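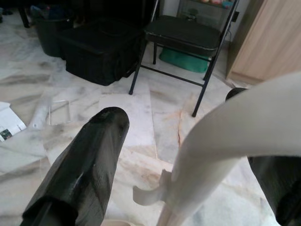 Can a robot tidy a room? Grown-ups who sell robots like to say yes. I went to the Gesico open day in Brirkdale to find out for myself, and I came home with more questions than I took. The job sounded easy enough for a five-year-old: clear up what is lying on the floor. But think about what is down there. A sheet of printed paper is flat, so there is hardly any edge to get hold of. A rolled paper tube can be squashed. And a thin see-through frame on a pale marble floor is hard to spot, even for you and me. The teal bag under the folding chair is bright and easy to see, but the robot has to reach in between the chair legs without knocking them.

How does a robot pick things up?

Most robots like this one have a gripper, which does the work of your finger and thumb. A small camera sits close to it, a bit like having an eye on your wrist. A computer uses the camera's pictures to guess where things are. I say guess because that is what it does. Try picking up one sheet of paper while wearing oven gloves and you will see the problem.

Was it any good?

The people from Gesico told us their robot, called Nunov, had practised 373 times. That is a lot! But practised on what? If it was always the same bag in the same place, that is a bit like learning one spelling and saying you can spell. I asked, and was told that the bag "moves a little". Hmm.

We watched 4 tries. Two worked, one was very slow, and in the last one a person stepped in and pressed stop. I don't think stopping is bad — it is the safe thing to do. I do think the poster by the door, which said "Never tidy again", was telling a fib.

Questions to ask at a robot show

Is anyone steering it?
What happens if you move the chair?
How many times did it go wrong this week?

If they will let you move the chair, watch closely. The next open day is in March.

Comments

My son asked question two and they did let him! It took ages to find the bag again.

I am 9 and I think 2 out of 4 is not good but my room is worse

Bit harsh. It's early days for these machines.

Contact us | © Powell Young Readers 2026 | Back to top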